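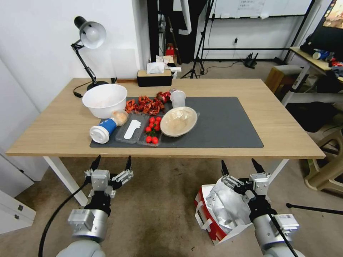
Item 2: the table with the gray mat. Tomatoes and spoon in their clear trays, covered bowl on the right side.

Minutes, Shared Table Meeting, Whitcombe second floor, September

Present: Anahera Hollis (chair), Ilango Mathew, Fuad Degefa, Rawiri Gilchrist, Kamran Mughal (minutes)
Apologies: none
Start: 4:10 p.m.

1. Minutes of the last meeting
Accepted with one correction. Under item 3 it was written that Rawiri will buy the sponges. It was Fuad, and he has bought them.

2. Food on the table
Anahera asked that we agree what may stay on the table at the end of the day and what may not. At present bread, tomatoes, open bowls and empty cups all stand together on one mat, and the person who comes next cannot know what is still wanted.

Fuad said he does not mind food on the table during the day, but an open bowl should have a cover. Ilango agreed and added that plastic wrap is fine for an afternoon, not for a night. Rawiri would prefer containers with real lids. There was a longer discussion about who should wash them.

Agreed:
Bowls are covered when the owner leaves the room.
Bread goes back into a bag or a box.
Cans and cups that are finished go out the same day, also when they are small.
The tissue box and the lamp stay where they are.

Kamran asked if the large white bowl at the lamp end belongs to the table or to one person. It was not known. He will write to everybody on the floor, and if there is no answer by Friday it will be washed and put in the cupboard as common property.

3. Bags for taking food home
Ilango presented two offers for paper bags. Gravis sells them in packs of 50, Jisa in packs of 27. The Jisa bag is a little stronger at the bottom, but the foil inside was thinner in the sample he received. 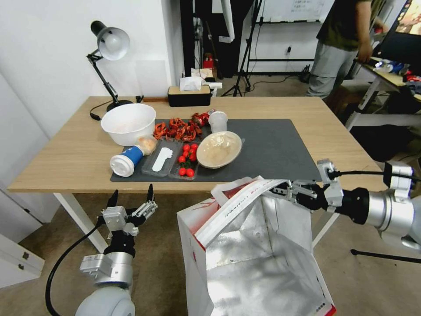

The members were in general for a bag with foil, as it can be folded closed at the top and it stands up by itself while you fill it. Anahera reminded that paper bags are for dry food, so bread and similar. Soft food goes in a tub. Rawiri asked if plain bags would be enough and cheaper. Ilango had no price for plain ones with him.

Agreed: one pack from Gravis to begin with. Ilango orders. We look at the question again when the pack is finished.

4. Order of packing
Fuad had made a proposal in writing - it was sent around before the meeting and most had read it. Heavy things first, then the trays, then bread and tomatoes on top. Rawiri wished to change one point: the tomatoes should stay on their stems and in their tray, and not be put loose in a bag. Fuad accepted this. 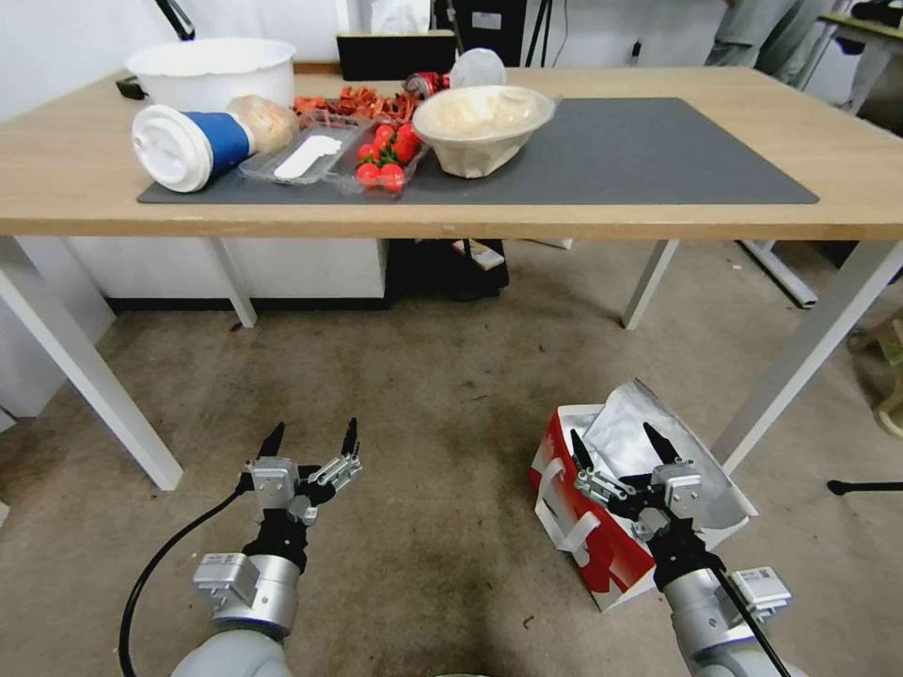 Item 4: tomatoes in the clear container, next to the tray with the spoon. Paper bowl on the right half of the mat.

It was discussed if paper bowls can be packed at all. Anahera's opinion is no, they bend when you lift them full. Kamran thinks yes, if they are carried flat and alone. No decision. The proposal was accepted with Rawiri's change, and paper bowls stay open for next time.

5. Money
The table fund has 248. Spent after the last meeting: 17, for sponges and soap. Receipts are with Anahera.

6. Other matters
Rawiri has asked Paltmont for a second mat in the same size. He waits for a reply.
Fuad asked that spoons are not left in trays when the tray is going to be thrown away. Noted.

Actions
Kamran: message about the white bowl
Ilango: order of bags, price for plain bags
Rawiri: mat
Anahera: print the packing order and hang it by the sink

Meeting closed at 4:55 p.m.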